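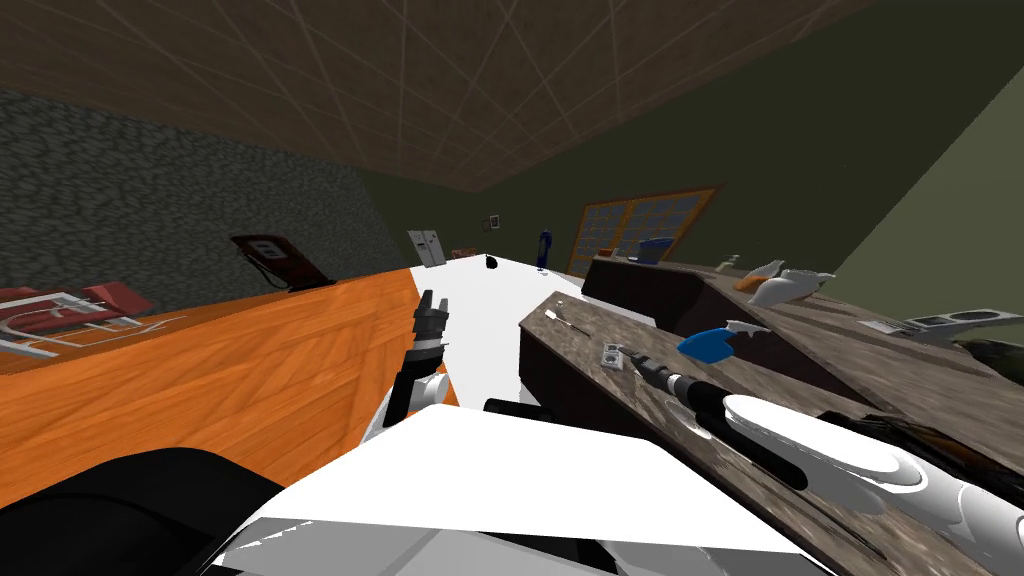

Damir Dimitrov wrote in after the last one that a what's-on page is no use to a shop unless it says whether the shop is open. Fair point. Start with that. Read it out, pause, let them nod.

(Water. Clicker. Check the clock at the back is right, it wasn't last time.)

## Opening, 3 mins max

- Hello, thanks for coming out, know it's dark and it's December and you've all got tills to cash up
- I put together the Stikside what's-on page. One page, goes up monthly, printed copies by the ferry steps and in the library
- Tonight = how to get your event on it and how to write it so that people turn up
- Not a talk about social media. Say this early, somebody always asks

## What I get sent

Read out three bad ones. Names off.

1. "Christmas event at ours, all welcome!!" No date. No time. No address. Email signature had a phone number with a digit missing.
2. A poster. Lovely poster. Sent as a photo of the poster, taken at an angle, in a window, with the street reflected in it. Could read the word MULLED.
3. Four paragraphs on how the business began, date right at the bottom, and it was last year's date.

Don't be mean about it. I did number 3 myself once, for the regatta tea.

## The five lines

SLOW DOWN HERE. This is the bit they'll write down.

- What it is, in plain words. "Candle making for beginners" beats "An Evening of Light"
- Date and start time. And finish time!! People with buses to catch need the finish time
- Where, incl. the door. Obradović is the good example, bakery front is on the quay but the workshop is up the back lane and for a whole season people stood on the quay knocking. Now the listing says "green door, back lane, up the steps". Sorted
- Cost. If it's free, write free. If it's free but you'd like a donation write that. If it's ticketed say where from
- Who to ring. A person, a number

Steps. Mention steps. If there are steps say so, if there's a step-free way in say so, if you don't know go outside and look.

Then anything else you like, up to 50 words. I do cut at 50. Have cut people in the room tonight. Sorry.

## Damir's point again

- He's right that visitors don't only want the event, they want to know what else is open when they get here
- Came over on the ferry, saw the lantern walk listed, lanterns not till 7, everything shut at 5, sat in the shelter two hours with a flask. That's his story, more or less word for word
- So: new bit at the bottom of the page, "Open late that night". One line per shop. Name, what you sell, closing time
- Costs nothing. Needs you to tell me though
- Esulora were first to say yes, they'll do soup till 8 on lantern night. Give them a wave if they're in

(If Esulora not in, skip the wave.)

## Deadlines

- Copy in by the 14th for the month after. Not the 15th
- The 14th because the printer needs it, then folding, then I drive them round
- Yes even if the date isn't quite certian. Send it as "date to be confirmed" and I'll hold the space
- Changes after that go online only. Printed one stays wrong all month, so please look at the proof when I send it. Look at the day AND the date, they have to agree with each other

## Regular things

Knitting group, quiz, the drawing class, the Skalano boat trips.

- Regular things get their own box, left hand side
- They roll over automatically, I won't ask every month
- Which means if you stop you have TO TELL ME. The quiz stopped in spring and we listed it till the autumn. A couple drove in from inland for it, had a team name and everything
- Skalano trips: weather dependant, so the listing says "ring in the morning". Works well. Borrow the phrase if your thing depends on the weather
- Holidays. Does the class run between Christmas and New Year? Say either way

## Clashes

Bit delicate, keep it light.

- Page fills up the first two weekends of December and then there's nothing until the middle of February. You all know this
- I keep a pencil calendar. Ring me before you fix a date and I'll say what's already down for it
- I won't tell you to move. I'll only say what's there
- Two carol things at 6 on the same evening last year, one each end of the high street, and both half full. Each of them rang me afterwards to ask who the other lot were
- January!! Please somebody do something in January. The cheapest space on the page is January, and it's all free anyway, so you know what I mean

## Pictures and logos

Quick. Running behind by now probably.

- One picture if you want one. Landscape fits better
- Send it as an attachment, don't paste it in the email
- Printed copy is black and white so check it isn't all dark
- Only use ones you took or have asked about
- No logos bigger than the words

## Does it work?

Someone will ask. Be straight with them.

- Don't know exactly. We don't track anybody
- What I've got is what people tell me. Obradović put a tick sheet by the workshop door, "how did you hear about us", and 20 ticks went under the printed page in one evening. More than the window poster got. Ask them about it at the break, they've still got the sheet
- The ferry steps copies go fastest. Library ones last longer, and people bring them back with bits circled
- Weak spot = under 30s. I've no answer for that, open to ideas

## Try it (if time)

Hand out cards, pencils in the biscuit tin. Write your next event in five lines. Swap with the person next to you. They read it out loud and then say what they still don't know. Usually it's the finish time.

Skip this if past 8.15, hall needs locking. Leave the cards out on the chairs anyway so they can take one home.

## Questions I'll prob get

- *Can I list a sale?* If it has a start and an end, yes. If it's just that you have things for sale, no
- *Can outside groups use it?* If the event's in Stikside or leaves from Stikside. That's how Skalano got in
- *Will you write it for me?* I'll tidy. I won't write it from scratch, I did that one year and didn't see my family
- *Why not weekly?* Petrol
- *Can it be in colour?* Ask the printer what colour costs, then ask me again
- *My event was left off.* Check the spam folder first. Mine, that is. I'll look tonight

## Last bit

- Email's on the back of the card
- Open late list for lantern night, sheet of paper by the tea urn, put your shop and your closing time on it BEFORE you have a biscuit
- Thank the hall for the heating
- Get the biscuit tin back, it's my mum's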